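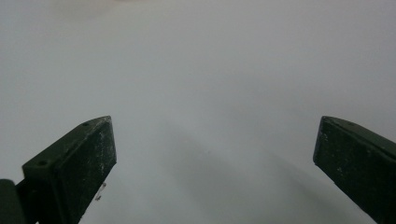
Xuelian Qiu told me any white tabletop goes gray in its first year, that it's the finish breaking down, and that I should get used to it or buy a darker table.

I don't buy it, so I'm asking here before I spend money. The table is a Skaltenent, bought last June for the spare room where I wrap orders and do my paperwork. It was sold as bright white. Some evenings it looks white enough. Other evenings it's gray, or bluish, or a dull lavender color I don't have a name for. I wipe it with a damp cloth and a drop of dish soap and the cloth comes away clean, more or less, which makes me doubt that it's dirt.

The store's answer was a bottle of Unutia Surface Brightener. The label promises to "restore original whiteness" and doesn't say from what. I asked the man at the counter what was in it and he read me the label again.

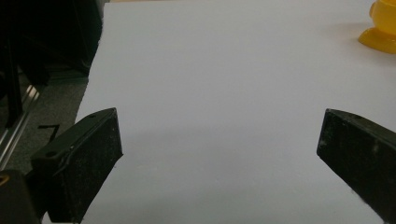
I also got told to sand the whole top with 400 grit and put a clear coat over it. That came from a comment under a video called White Furniture 101, and the person in the video never once says what their table is made of. Mine didn't come with that information either. The leaflet says "durable surface" and that's it.

So what am I looking at? Is a white top supposed to change color like this, and does any of these products do anything? I'd like to hear from people who have lived with one for a while, please, and not from people who sell them.

Posted Feb 16, 2020

3 answers

Ronja Midtbø
Before you buy anything, take a sheet of plain printer paper and lay it flat on the table in the evening, when it looks worst. If the paper looks gray too, it's your light. If the paper looks clearly whiter than the table around it, then you have something to worry about.

I'd bet on the light. What bulb is in the room? I had 3000 K bulbs over a white desk and it looked like weak tea every night. I put in 4000 K and it went to something close to white, a little cold. Neither one was the "real" color. A matte white surface takes whatever falls on it, and a big one shows it more than a mug does. If you have a window on one side and a ceiling fixture as well, the two halves of the table won't match, and there's no cleaner for that.

Please don't sand it. You don't know what it is. If it's a thin printed or pressed top you'll go through it at the edge first and then you will own a table with a brown border. The person who wrote that comment won't be buying you a new one.

As for the brightener, I've never tried Unutia. I have tried others. A lot of what's sold as "whitening" for furniture leaves a film that reflects more light for a few days, and then you have a film to clean off.

phuthong_fan
get the Phuthong pads, the white ones. they take off everything. did my whole kitchen

Reply from Ronja Midtbø
They take off everything including the finish. They're a fine abrasive. OK on a scuff if you've tried it under the table first, but I wouldn't do a whole top with one. You get a dull patch everywhere you pressed harder.

Update from the person who asked

Did the paper test, two evenings running. The paper went gray along with the table. I moved it to four or five spots and in every one of them the paper and the table agreed, near enough that I couldn't swear to a difference. There was a slight one at the front where I rest my arms, and soap took care of it.

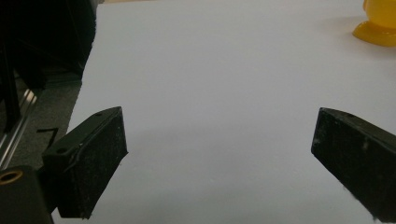
The gray patches I was going to scrub are shadow, most of them. They're soft, with no outline, and when I turn on the other lamp they slide somewhere else, which a stain wouldn't do. You can compare with the yellow thing in the upper right, the one with the round base: there's a faint gray area to the left of it, and it's the same sort of gray I'd been complaining about. Farther down there's another one, weaker and wider. I had been blaming the finish for both.

I'm still not convinced the table is as white as the one in the store. But the store had strip lights over every aisle, and I suspect a paper bag would have looked bright in there. The Unutia went back unopened. They tried to give me store credit.

I'll leave the bulbs alone for now. Changing them to make a table look better seems a bit much — I have to sit in that room too. Xuelian still says to wait a year. I've said I'll wait, and I'm keeping the sheet of paper.

Reply from Ronja Midtbø
Keep it in a drawer, out of the sun. Cheap paper yellows, and then you'll be back here saying the table got whiter.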